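Leave the Room Messy

I have spent more of this spring than I'd like to admit arguing about tablecloths. If you collect manipulation data with hand-held grippers you probably know the argument already. You've got a person at a table, a gripper in each hand, cameras on the grippers, marker cubes on top so you can work out where everything was, and somebody (usually whoever has to train the policy) says couldn't we please do this on a plain gray surface with a curtain behind it?

My answer is no. I've been saying no in meetings for a while, so I may as well say it here, where I get to finish my sentences.

I work on the data side of a project called Mulis, which we run out of a big shared floor in Clustberg. The tasks are boring on purpose. Pick up small things, open a pouch, put small things in the pouch, put the pouch somewhere. We do it with people's own hands driving the grippers, no arm anywhere near the table, and I love it! You can teach a new person the grip in the time it takes to drink a coffee, and after that they stop thinking about it and start moving the way they'd move at their own kitchen table. I did teleoperation for years before this and I never once saw anybody relax.
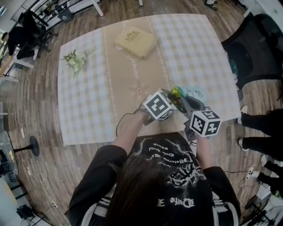 A reader wrote to me after my last piece that all of this was fine for a demo reel, but that a patterned cloth and a floor full of people were just noise, that the model would spend its capacity learning to ignore them, and that I was making the learning problem harder to make the filming easier. It was a good letter and I've been chewing on it ever since.

I agree with a chunk of it. It does make the learning problem harder. Our early policies on the busy-room data were worse than the ones on the clean-table data when you tested both on the clean table, and not by a little. If I'd stopped there I would have bought the curtain myself. But we weren't going to ship a robot to a gray table! So we set up six test spots, places none of the demonstrations came from, and ran both policies in all of them. The clean-table one did well in two, and those were the two that looked most like our old recording corner. The busy-room one was kind of mediocre everywhere, and mediocre everywhere turned out to be something we could improve by collecting more. The other one we could feed clean demonstrations all week and it just got better and better at the room it already knew.

Now, this is a small test. We did 110 trials in total, split between the two policies, and I know what a statistician would say to me about that because one has already said it. I'm writing an opinion, so please don't cite me.

The thing I'd ask you to think about is where the camera is. On a fixed setup the camera sits up on a post and looks down, and what it sees is mostly table. Put the camera on the gripper and it looks wherever the wrist looks. You turn your hand a little to get around an object and suddenly half of what got recorded is ceiling lights and the far wall and whoever is walking over to ask about lunch. A curtain won't save you from that unless you're going to curtain the ceiling too.

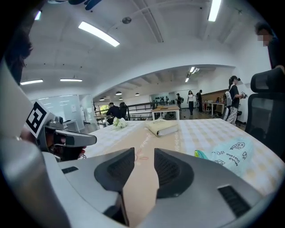

Table and hand-held grippers during recording, open floor behind

The folks at Trindard, a company we share episodes with, went the other way. They built a nice white booth, lit evenly, with a door that shuts. I've stood in it. It's lovely, very quiet, and their tracking numbers beat ours easily because nobody's hair ever drifts past the lens. They crop and mask whatever is left. I get the appeal, I really do, and when I'm cleaning up an afternoon of episodes where the markers kept dropping out, I think about that booth with real longing.

But then we swapped data, trained on each other's, and I watched their policy meet our tablecloth. It hovered. It went down toward the checks, came back up, went down again a little to the left. Ours, in their booth, had its own trouble (it was slow, and it closed on air more than I'd like) but it at least seemed to have an idea of what was cloth and what was object. I came home from that pretty smug and then spent the next morning finding a bug in our timing, so don't picture me too pleased with myself.

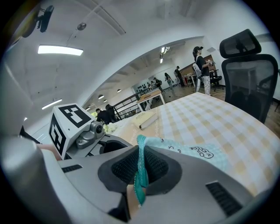 Page last edited: May

Cloth is where I've changed my own mind, by the way. I used to want rigid things on the table. Blocks, cups, stuff with corners. Cloth drapes over the gripper, it hides its own edges, it sheds threads, and it never sits the same way twice, so you can't reset the table to exactly how it was before the last episode. That used to drive me up the wall. These days I tell people not to try. Drop it, see how it lands, start from there.

I do have rules, I'm not a monster. The marker cubes have to stay clear of sleeves. If someone's hand covers a lens, we toss the episode. We blur faces, and people on the floor know when we're recording. And we run everything through Maruyama, our in-house checker, which flags any stretch where the two grippers' tracks disagree about how far apart they are. It throws out a lot. Some days it throws out so much that I go and sit on the stairs for a bit.

What I won't do is tidy the task itself, and the pouch is my favorite case. Watch someone put markers in a pouch and you'll notice how much of the work is done by the hand that isn't holding the marker. One gripper keeps the mouth open, loosely, and keeps adjusting.

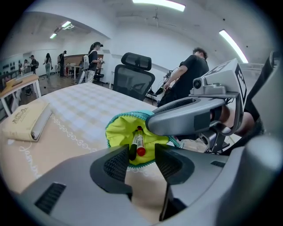

If you clamp the pouch in a stand so the filming goes faster, all of that adjusting vanishes from your data, and you've taught the robot to put markers in a stand. We tried it for nearly a month. The episodes were gorgeous, short and smooth and easy to label, and the policy had no clue what to do with its other arm. It just held it out there.

So to the reader with the good letter: yes, harder, and I'd still pick harder. I would like to see somebody with more rooms and more patience than we have do the comparison right, with the same people and the same objects, and only the surroundings changed. If it comes out against me I'll go price some curtains. We've already got a second tablecloth on order for the next round, stripes this time, and the person who trains the policy is not speaking to me.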